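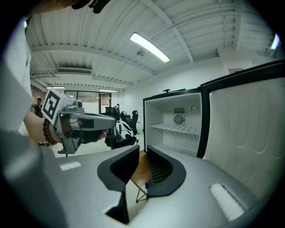 Do I need a background in nutrition or food science to take part in the study?
Any adult who shops for and prepares most of the food in their own household can apply, and no training or prior study experience is needed.

Household Food Storage Study: Call for Participants

Hegyi Research is recruiting households for a study of how fresh food is stored, used and thrown out at home. The study is run from our office in Vilimon and covers the town and the Retier district. Results will be used to revise the storage advice printed on packaging for dairy, leafy greens and cooked leftovers.

We have places for 297 households. Enrollment closes when the places are filled or at the end of October, whichever comes first.

What participants do

Each household keeps a food log for three weeks. Entries take roughly 15 minutes a day and cover items bought, items moved between refrigerator and freezer, and items discarded, with weights. We supply a kitchen scale, two refrigerator thermometers and a paper log; an online log is available on request. One thermometer goes on the middle shelf and the other in the door. Both are read in the morning before the refrigerator is first opened, and again after the evening meal.

Compact refrigerators are eligible, including those in dorm rooms, studios and offices, provided the unit is used for food on most days.

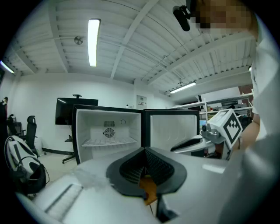
Who can apply

Applicants must be 18 or older, live at an address in the study area, and expect to be at home for the full logging period. Households of any size are accepted — one person completes the log on behalf of everyone. Shared apartments may enroll if the refrigerator is shared as well. Units used only for drinks or medication do not qualify.

Households that took part in the Hamimport pilot may not apply again. The logging method has changed little since then, and repeat participants tend to record less waste than first-time participants. 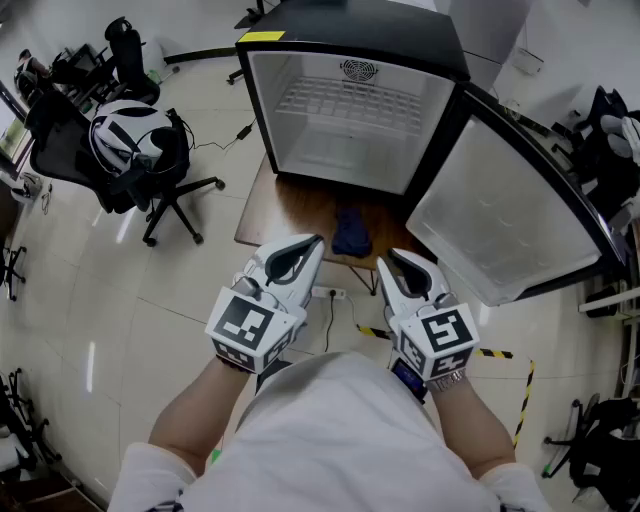

Applicants who plan to replace their refrigerator during the logging period should tell us before enrolling. A change of unit partway through makes the temperature readings hard to compare, and we would prefer to assign a later start.

Payment and data

Payment is made by bank transfer after the log and equipment have been returned. Logs with more than three missing days are paid at a partial rate, stated in the consent form. 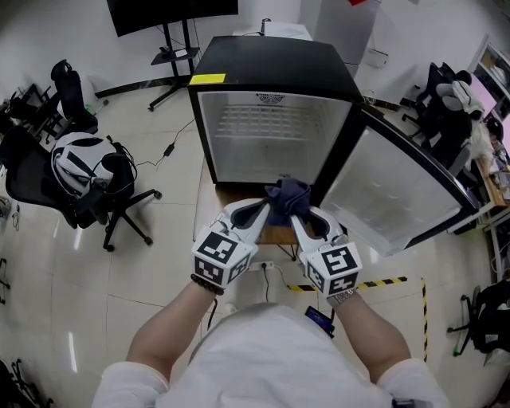

The consent form also lists what is kept and for how long. Names and addresses are stored apart from the logs and deleted once payment has cleared. Participants may withdraw at any point without giving a reason.

How to apply

Complete the screening form at the Vilimon office or request a copy by mail. Include the make and approximate age of the refrigerator, the number of people in the household, and the weeks you are available. Applicants will hear from us by the end of November, and logging starts in January.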